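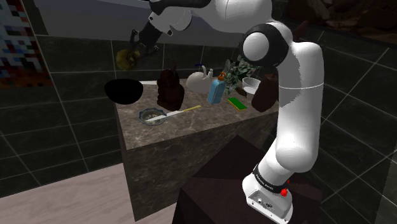
# Flilton Open Day

The **Flilton Open Day** is a yearly public event of the Quiambao Robotics Laboratory in Weddale. Visitors can see how robot arms are programmed and tested in a simulated kitchen, and they can try some of the tasks themselves. The event takes its name from Flilton, the simulation program which the laboratory develops for its own research. It is normally held in March, but the edition of 2021 was moved and took place on 12 November 2021.

## Background

The laboratory was started as a small teaching room for students of mechanical engineering. It had one real arm, and students often had to wait long for their turn. Lilibeth Tiongson, then a lecturer, began to write a simulation so that the students could prepare their programs before they came to the machine. The simulation grew into Flilton, and later most of the research of the laboratory was moved into it.

The first open day was planned only for the families of students. People from the town also asked to come, and from the second edition the doors were open to everybody. Imelda Manalastas has organized the event since then.

## Program

The day is divided into a morning part and an afternoon part. The morning is for school groups, which must register before. In the afternoon no registration is needed, except for the hands-on session.

### Kitchen demonstration

The main demonstration is called the counter task. A simulated robot arm with a two-finger gripper stands at a stone kitchen counter full of household things, such as a bowl, a knife, a bottle and a sponge. The arm must take one object and put it in another place without pushing the others. A member of the laboratory explains each step while the simulation is running on a large screen.

The counter is crowded on purpose. According to Tiongson, a robot which works well on an empty table often fails when a plant or a jug is standing near its arm, and visitors understand this quickly when they see the arm choose a longer way. The positions of the objects are changed between two runs. After a failed run the same setting is shown again from the beginning, and the speaker stops it at the moment of the contact.

Each demonstration takes 14 minutes. In 2021 it was given six times.

### Hands-on session

In the hands-on session, visitors move the simulated arm with a hand controller. There are three stations, and each group has a helper from the laboratory. The usual exercise is to lift a piece of fruit and carry it to a bowl. Children under six can take part together with an adult.

Many visitors find it difficult to judge the depth on a flat screen. A second view, from the side of the counter, was added for this reason – it can be switched on with a button on the controller.

### Talks

Short talks are given in the lecture room on the upper floor. The subjects change every year. In 2021 they were the modeling of soft objects, the safety of robots in homes, and the work of the Plallavari project, in which programs trained in Flilton are moved to a real arm. The talks are in everyday language, and questions can be asked at the end.

## Attendance

The lecture room has 70 seats, and it was full for the Plallavari talk in 2021. Visitors who did not find a place could follow the talk on a screen in the entrance hall. The laboratory does not publish a total number of visitors.

## Reception

Teachers have praised the morning part for its slow pace and for the printed worksheets. Some visitors wrote in the guest book that they had expected to see more real machines. As an answer to this, Manalastas added a tour of the workshop, where the original teaching arm is kept.

## See also

- Robot simulation
- Motion planning
- Open house (event)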